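Colette Boyer
Small table thread. Sorting out the square one this month, going slowly, posting as I go so I remember what I did.

1/
I bought the table secondhand in Killness in February. Light wood, planked top, just big enough for two people if neither of them has a newspaper. It has been a dumping ground since the second week.

2/
The rule I'm trying: everything that lands on it gets a home somewhere else by evening. If I can't think of a home, it goes in the box by the door and the box goes to the Sedville swap shelf.

3/
Started with paper. Receipts, two manuals, a parking notice I had already paid. The manual for the old Doležal heater went to recycling. I sold that heater last year and kept the manual for some reason.

4/
Someone asked what I wipe the wood with. Damp cloth, then a dry one, along the grain. I tried an oil on it once and it stayed tacky for days and picked up lint. Not doing that again.

5/
Chairs. I had four around it and you couldn't get past to the shelf. Now there are fewer and the rest are stacked in the hall. I don't miss them so far. The hall is worse.

6/
Bowls. I own too many. The green ones are staying because they stack flat and I use them for everything, soup, keys, peeling potatoes into. The big Clostov one is chipped and I keep putting off the decision.

7/
Reply to a few of you: no, I don't want a tray. I had a tray. The tray filled up and then I had a full tray on a full table.

8/
Moved the pens, the tape and the spare batteries to a drawer. The drawer sticks in damp weather, so we'll see how long that lasts. I rubbed a candle stub on the runners and it helps a little.

9/
Checked my notes app and the list for this room was 2044 words. It had a section on coasters. I cut it down to one screen and felt better right away.

10/
Mid-afternoon and things have crept back. A green bowl with a pale inside, a white bottle on its side with the label faded, a paper cup tipped over, a white block that is either sponge or soap, an orange-red thing shaped like a carrot, and something small and black that could be a remote or a phone. None of it belongs together. Cup first, then the bottle, then the bowl goes back on the stack.

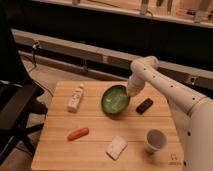 11/
Order I work in, for the person who wanted it written down:
Trash.
Dishes.
Anything that lives in another room, carried in one trip.
Wipe.
Whatever is left gets looked at properly.

12/
The last one takes longest. Small black things especially. I have a jar of chargers and remotes that don't match anything I own and I still find it hard to throw one out.

13/
Swap shelf run is tomorrow morning if the box is full. So far it has a lamp shade, a sieve, a bag of coat hooks and the jigsaw with the missing corner. Marked the jigsaw so people know.

14/
Next is the shelf at the back. It needs everything off before I can tell what's on it. Will add to this thread when I get there.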